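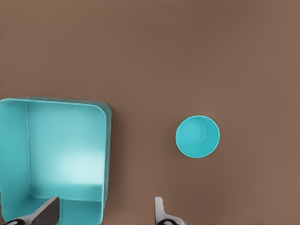
Home | Projects | Student Work | Archive | Contact

We use cookies to remember your settings and count visits to this site. Accept | Manage

Storm Drain Litter in the Sukcombe Town Center
Student project report, Environmental Studies
March 26, 2022

1. Why we chose this topic

Sukcombe has one main shopping street, Gatti Street, and most of its rainwater runs downhill into the creek behind the old mill. After heavy rain the creek bank below the outlet is covered in trash. Our group wanted to know what kind of trash it was and which part of the street it came from. The town sweeps the street but keeps no record of what gets picked up.

2. Method

We picked 13 storm drains between the bus station and the creek. Each drain was visited five times in November. On every visit we collected all litter within one yard of the grate, plus anything caught on top of it. We did not reach inside the drains. The litter was bagged, labeled with the drain number and taken back to school, where it was dried on newspaper and sorted.

Sorting was done by material first and then by use. Anything smaller than a fingernail was left out, apart from cigarette butts, which we counted whatever their size. Leaves, sticks and gravel were thrown out. Two people sorted each bag and a third wrote down the totals. Where the two did not agree, the item went into "other."

3. Results

We collected 1,202 pieces of litter. Of these, 964 came from the drains on the upper half of Gatti Street, between the bus station and the Telletti bakery. The lower half, which is mostly houses, produced the remaining 238.

Cigarette butts were the largest group at nearly every drain. Food wrappers came second and were most common outside the bakery and the Skira convenience store. Drink cans were rare. We think this is partly the deposit, but we also saw people going through the trash cans for them, so our numbers probably say little about how many are dropped.

The drain beside the bus shelter was the worst on all visits. It has no trash can within sight. The nearest one is across the road next to the bank, and it was overflowing on two of our visits.

4. Problems

It rained hard before our third visit and several drains were almost clean when we got there. That litter had most likely gone down into the pipe, so the totals for that visit are too low. We kept them in anyway.

The street sweeper was a bigger problem. We had planned around the schedule on the town website, but the schedule was out of date and on one visit the sweeper had already passed. Next time we would call the public works office first.

We also started with one sorting sheet and changed it after the first visit to add a line for receipts and tickets — these had been going under "paper." The first set of bags had to be sorted again.

5. What we suggest

A trash can with an ashtray top should be placed at the bus shelter, on the same side of the road. The can by the bank should be emptied more often. We would also like the town to try a mesh basket under the grate at the bus station drain for one winter and weigh what it catches.

Our results cover a single month, and a summer count could look very different. The sorting sheets are kept in the department office for any group that wants to repeat the work.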